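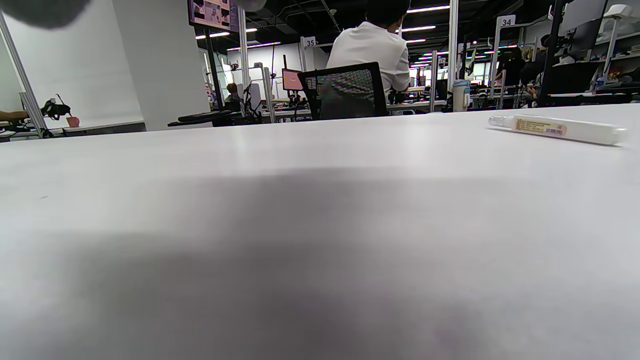

桌上这支白色笔状物,笔尖朝左斜躺着,远处是34、35号工位

主题:手持夹爪教机器人写字,手感太好了,顺便想听听大家怎么录
版块:示教与遥操作
发表于 2020年10月15日 星期四

1楼 半格电池(楼主)

先说结论:我现在完全是手持示教的信徒了!以前我们录写字任务都是用Prorngate那套主从臂,人坐在旁边掰主臂,从臂在桌上跟着动。录抓杯子、推方块什么的还行,一录到写字就想砸桌子。笔尖压下去多深,主臂上一点感觉都没有,纸不是戳破就是根本没碰到,写出来的横线一截深一截浅,像心电图。

换成Trestley手持夹爪以后(就是腕部带相机、人直接拿着夹东西的那种),第一次试就能在横格纸上连着写好几个圈。力道是从自己手上出去的,压重了马上就知道,根本不用想。当时真的高兴得坐不住,拉着隔壁工位的人挨个来试,每个人写出来的字都像自己的字,这一点我特别喜欢。

任务是这样定的:笔躺在白桌面上,伸过去夹起来,移到纸上,写一小段,再把笔放回桌面。听起来很短,录起来门道多得不得了。我们打算录400条,今天收工的时候数了一下,录了225条,回放筛过一遍,能直接用的164条。这个比例我觉得挺好了,之前用主从臂录写字的时候哪有这么多能看的。

有几个地方一直没想明白,放上来请大家讨论。

头一个是遮挡。写字的时候镜头离什么都近,画面里经常有一大截是这个样子:

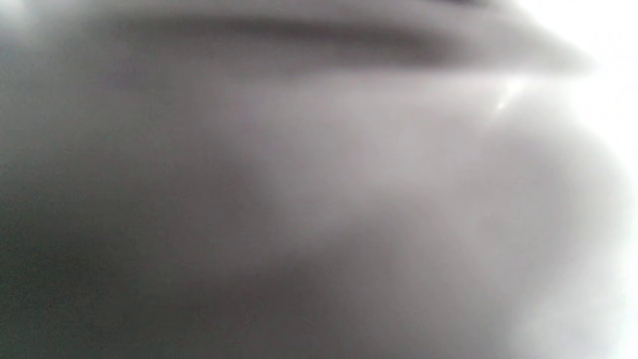

一片灰,右边是过曝的白,中间偏右上有个小亮点

像这种画面,你们训练的时候留不留?留着,我怕策略学到一堆没意义的灰色;删掉,轨迹中间就断了一块,时间戳对不上,动作从一个位置直接跳到另一个位置,看着更难受。我们组里已经吵了一下午,谁也没说服谁。

再一个是笔的初始姿态。每条开始之前我都会把笔重新摆一下,角度换一换,有时候横一点有时候斜一点。可是人摆东西很容易有习惯,我回头看录像,发现自己很爱让笔尖朝左。右手写字嘛,这样夹起来顺。可是机器人又不分左右手,我是不是把自己的偏好教给它了?

还有写什么内容。现在就是随手写几个连着的圈圈绕绕,不要求是什么字。有人说应该固定写一个字,好评估,有人说写什么都行,反正学的是接触。我倾向后面这种,不过很想听反对意见!

2楼 拧螺丝的鹅

恭喜入坑!Trestley我们也在用,写字没录过,录过给瓶子拧盖,感受一模一样,凡是要靠手感的活儿,手持的就是舒服。

遮挡那个我的意见很明确:删。我们最早什么都留,结果策略在看不清的时候特别爱停住不动,猜原因就是录的人在那种时刻也慢,模型把“灰”和“慢”绑一块儿了。后来把糊得厉害的段落整段剪掉,前后分成两条短的来训,停顿就少了很多。

断开的问题其实好办,不要硬接,断就断成两条。

3楼 七号同步带

不同意楼上。

拧盖可以剪,写字怎么剪?写字最要紧的就是接触那一小段,偏偏那一小段离得最近,最容易糊。你把糊的都剪了,剩下的全是在空中移动的画面,那还叫写字吗,那叫搬运一支笔。

我的做法是画面留着,另外打一个可见度的标记,训练的时候让它少看图、多看位姿和夹爪开合的历史。Skurnby的标注界面里可以直接拖一段打标记,很快,一条也就几下鼠标的事。

停住不动我也遇到过,不过我认为是录的人的问题,不是画面的问题。你让录的人在看不清的时候别犹豫,节奏稳住,它就不停了。

4楼 拧螺丝的鹅

回3楼:你说“让录的人别犹豫”,这个要求太理想了吧。新手录的时候哪顾得上节奏,光是不把笔掉地上就很努力了,哈哈。

不过搬运一支笔这个说法我服气,写字确实和拧盖不一样,我收回一半。

5楼 半格电池(楼主)

你们俩说得都好有道理,我更乱了!

补一张写的时候的画面。我觉得有意思的是,像这样的角度,笔、笔尖、纸上的横线都在,字刚写了一小截,手占了好大一块地方,可是最关键的那个接触点一点没挡住。所以我现在怀疑遮挡多不多不重要,重要的是挡没挡到笔尖。如果按“笔尖看不看得见”来打标记,会不会比按“糊不糊”来打更合理?
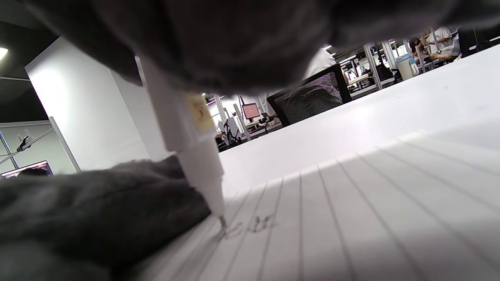
6楼 南门修表

按笔尖来打标记,我投赞成票,而且建议再加一条:笔尖到底碰没碰到纸,也单独标。这两件事很容易混在一起。低角度看过去,笔尖离纸还有一点点的时候和已经贴上的时候,图上差别非常小,人都要看两眼,让模型自己去猜太难为它了。

我们以前录过毛刷刷胶,吃过这个亏。整批数据只标了“开始刷”和“结束刷”,中间抬起来换位置的那几下全算成在刷,策略学完以后每次换位置都贴着板子拖过去,拖得到处都是。后来补标了抬起和落下,立刻就干净了。写字有笔画间的抬笔,问题是一样的。

另外想问楼主,夹爪夹笔的时候夹在哪个位置,每次一样吗?我觉得这个比笔尖朝哪边影响大多了。夹得靠后,写起来杠杆长,抖;夹得靠前,稳,但是镜头更近,更容易挡。你们录的时候有规定吗?

7楼 半格电池(楼主)

回6楼:没有规定!你一说我才意识到这是个大问题。笔身上有一圈带字的小贴纸,我自己一直下意识地拿它当参照,可是别的同事录的时候夹哪儿的都有。明天就加进录制说明里。

接触标注也打算加。3楼说的Skurnby我装上了,拖一段打标记确实快,喜欢。

8楼 Ogbonna调参小组

路过,说点不中听的。

写字这种任务,我个人一直不看好用手持的录。理由很简单,手持录出来的是人手的轨迹,人的手腕能拧的角度,机械臂不一定拧得过去。你在手里写得行云流水,放到臂上一跑,逆解到一半报关节限位,笔就悬在那儿了。主从臂录着是难受,可是录下来的每一条臂都真的走过,不存在到不了的问题。

还有标定。手持的位姿是靠视觉和惯性估出来的,写字要求的精度你们心里有数吧?抓杯子偏一点没关系,笔尖偏一点就是碰没碰到纸的区别。楼主说164条能用,这个“能用”是看着能用,还是在臂上重放过能用?

9楼 半格电池(楼主)

回8楼:问到点子上了,是看着能用。臂上重放过的只有3条,两条写完了,一条卡在放笔那一步,就是你说的限位。所以我不敢吹牛,目前只能说录的过程特别舒服,画面质量我也满意。

不过主从臂“每条都走过”这个优点,我觉得在写字上打了折扣。臂走是走过了,可走的那一趟本来就没写好,学它干嘛呢?我宁可要一批写得漂亮、需要裁掉几条到不了的,也不想要一批全都到得了但是全都写得歪歪扭扭的。

精度的事我认。位姿估计在远距离移动的时候很稳,贴近纸面的时候会飘,图像里特征少了嘛。我们现在的想法是,落笔那段的高度不完全信估计值,拿纸面当一个平面约束去修。还没做完,做完来汇报。

10楼 七号同步带

8楼的限位问题有个土办法:录之前先把机械臂放在同一张桌子前面,把它能舒服够到的范围拿胶带在桌面上贴出来,人就在胶带里面录。手腕角度没法贴胶带,但是可以规定身体站的位置,人站定了,手腕自然就不会乱拧。我们贴完以后到不了的条数少了一大截。

平面约束很好,支持。记得纸不要只垫一张,一叠本子和单张纸的软硬不一样,压下去的手感也不一样,录的时候和跑的时候要用同一种。

11楼 Ogbonna调参小组

贴胶带可以,我们也贴。但是我还是坚持,正式训练之前,每一条都该在仿真里过一遍逆解,到不了的直接扔。这一步又不费人,晚上挂着跑就行了,没道理省。

楼主那句“走过但没写好”我认一半,写字确实是主从臂最丢脸的项目。

12楼 半格电池(楼主)

谢谢大家!一晚上收获比我自己闷头录两天都多。我把明天开始的录制流程按各位的意见改了一版,贴在这里,欢迎继续挑刺。

一、摆笔

笔放在白桌面上靠右的区域,角度由抽签卡决定,不再由录的人随手摆。卡片上横的、斜的、笔尖朝左的、笔尖朝右的都有,抽到什么摆什么。纸留在左边,桌面上别的东西都收走。背景不管,后面的工位该坐人坐人,屏幕该亮就亮,我反而希望背景热闹一点,将来换个房间也不至于认不得桌子。

起始画面要求桌面占大部分,笔整支都看得见,贴纸和条形码也露着最好,回放的时候一眼就能看出笔朝哪边。大致是这样:

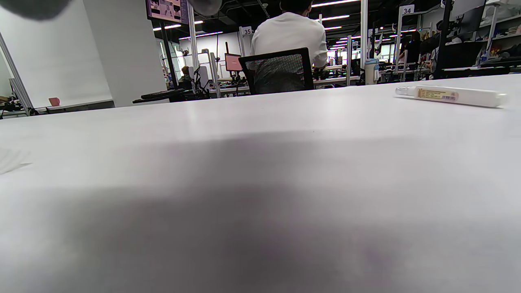
二、夹笔和移动

夹在贴纸附近,手上有准头就行,不用拿尺子量。夹稳以后先停一小会儿再抬,方便回放时切段。移动的时候别从纸的正上方直着砸下去,从侧面低低地滑过去,镜头能早一点看到横格线。

身体站在地上的胶带框里,脚不出框。谢谢10楼。

三、落笔和写

写什么随意,连着的圈、波浪、几个简单的字都可以,但是每条里面至少要抬一次笔、再落一次。看不清的时候节奏保持住,不要停下来找角度。真的写飞了也别补救,直接收,这一条作废重来。

纸用整本的横格本,不撕单张。

四、放笔

放回桌面,松开之前笔要躺平。不要求放回原位,放在哪儿都算,但是不能滚。放完以后镜头往后退一点,让笔再完整地出现一次。

五、标注

在Skurnby里标两条线:笔尖可见或不可见,笔尖接触或未接触。糊的画面一律不删,用可见度标记来管。这一条跟2楼的意见相反,对不住啦,不过我会另存一份按2楼办法剪断的版本,两份都训一遍,到时候把结果放上来。

六、过筛

先人工回放,再跑逆解检查,到不了的单独放一个文件夹,暂时不扔。8楼说直接扔,我想留着看看是不是集中在某个站位或者某种笔的角度上,要是真的集中,改一改摆法说不定就救回来了。

13楼 拧螺丝的鹅

两份都训这个好,等结果!我赌剪断的那份在移动段更顺,写字段输给人家。

提个小意见,第四步“不能滚”很难保证吧,圆的笔放在光滑桌面上,松手那一下总要动一动的。

14楼 南门修表

圆笔会滚就让它滚,滚了也是真实情况。写成“不能滚下桌”就可以了。

抽签卡很喜欢,我们下一批也学这个。问一句,抽到笔尖朝右的时候,你们的人是反着夹起来再转过去,还是绕到另一边去夹?这两种动作差得很远,混在一起训可能会打架,最好现在就想好。

15楼 半格电池(楼主)

回13、14楼:“不能滚下桌”,改了。

笔尖朝右的情况,下午偷偷试了几条,我自己是抬起来以后转手腕,同事是整个人侧过去夹。都能写,但是转手腕那种看着就很容易撞限位……我先统一成侧过去夹,写字之前多走一小段路,臂应该也够得到。晚点把这一类单独拿去跑逆解,看看成不成。

16楼 七号同步带

侧过去夹的话胶带框要往外放一点,别忘了,不然录的人脚得打结。

17楼 Ogbonna调参小组

单独放一个文件夹也行,只要别混进训练集。逆解脚本需要的话站内信我,我们那个改改夹爪到笔尖的偏移就能用,偏移记得按夹持位置填,不要图省事填成固定值。

18楼 半格电池(楼主)

站内信已发!太需要了。剩下的慢慢录,争取十二月之前把两份对比都跑完,到时候开新帖,链接补在这层。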